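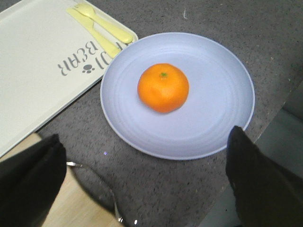
Kitchen notes, Endham robotics club

Use a mandarin or small orange for the first plate-and-fruit runs. It rolls less than a grape and bruises less than a plum.

Set the plate between the fingers before closing. Approach the fruit from above, stop 3 mm clear of the rim, then close at 18 per cent force. Anything higher splits soft peel.

Lay child-sized plastic cutlery on a tray, handles towards the arm. Chunky handles are easier for padded fingers than thin steel ones.

Speckled worktops confuse the Kolline tracker. Wipe off crumbs first; it reads pale specks as objects. Malsha Liyanage logged 133 false hits in August, most of them on bare counter.

Clean finger pads with a damp cloth every 2 sessions. No washing-up liquid, it leaves a film.

Eat the fruit or compost it the same day.

Corrections to Charito Gatchalian.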